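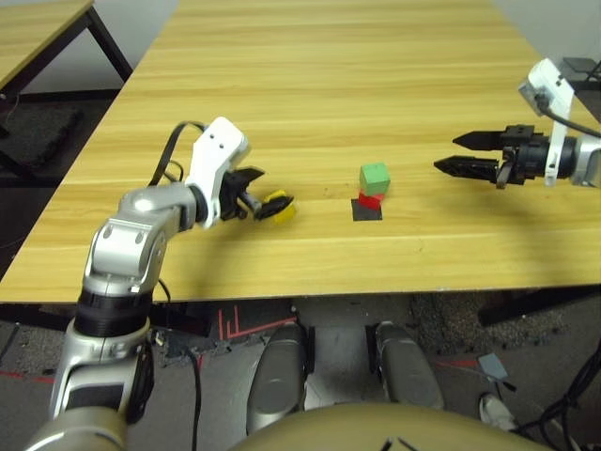 Volness, April

Most buyers choose a gripper from a data sheet. The sheet gives a stroke, a maximum force and a repeatability figure, and the figure is measured with the gripper bolted to something that does not move. On a two-armed humanoid the gripper is bolted to a wrist, the wrist hangs from an elbow, and whatever slack there is in those joints is added to the number in the brochure.

Effie Laing has been working on that gap at Lindsay, a test workshop that takes in hardware from makers and integrators. Her current job compares two sets of fingers for the same parallel gripper. The first set, from Nudora, is stiff and uncoated. The second, from Kerkex, has a softer inner face that gives slightly under load. Body, drive and wrist stay the same for both. Each set is put through 600 grasps on coloured cubes, with the controller settings locked before the first grasp and left alone until the last.

The task is stacking. One block goes down, a second goes on top, a third is brought in by whichever arm is nearer. Stacking was chosen over plain pick and place for its release phase. A finger that lets go unevenly will drag the block sideways, and the offset between upper and lower block can be measured with a steel rule. 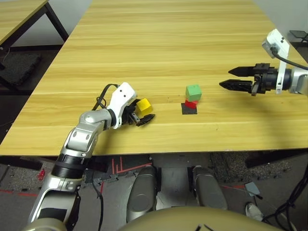
Finger compliance affects the release more than the grasp, in Laing's view. A stiff finger holds a cube at whatever angle it first met it, and any error in approach is carried through to the moment of placing. The case she looks for is the one where the yellow cube sits tilted in the left gripper, a corner pointing up, with a green block already resting a little askew on a red one. If the fingers cannot let the cube settle, the wrist has to correct the angle, and the correction costs time. Her rule is to log the tilt before any correction is made.

The controller proved harder to hold constant than the hardware. Ottó Deák, who wrote the test sequence, found that the default closing profile slowed down near contact by an amount that depended on motor current. Softer fingers draw current later, so the two sets were closing at different speeds over the last few millimetres. He replaced the profile with a fixed ramp and threw out the early runs. The ramp is slower – a full cycle now takes 22 seconds – but it is the same ramp for both sets.

Wrist cameras were the other complaint. The view from the wrist is useful during approach and poor once the fingers are nearly shut, when the finger bodies hide most of a small block.

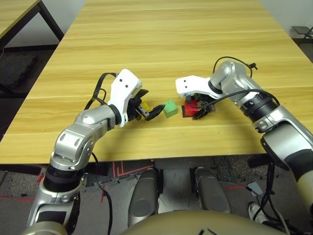 Deák's answer was to take the final position from the head camera and use the wrist views only as far as the last stage of the approach. Margarida Antunes, who reviews the logs, would have preferred a shorter finger. She points out that a long taper reaches well between blocks but bends further under side load, and that the bending does not appear in the joint readings.

Her review covers 929 log entries so far, including set-up runs. Of these, 53 were marked for a second look, mostly where one arm closed before the other had cleared. Those are scheduling faults and will be kept out of the finger comparison. The offset measurements for the Kerkex set are still being checked against the head camera, and Laing will not release a ranking until they agree.

She is willing to talk about wear. The uncoated fingers have picked up marks at the tips, where they touch the table on low grasps. The softer faces show a polished strip along one edge, which suggests that the blocks are being met off centre. The next round will use the same cubes and the same ramp, with the approach height raised slightly for both sets.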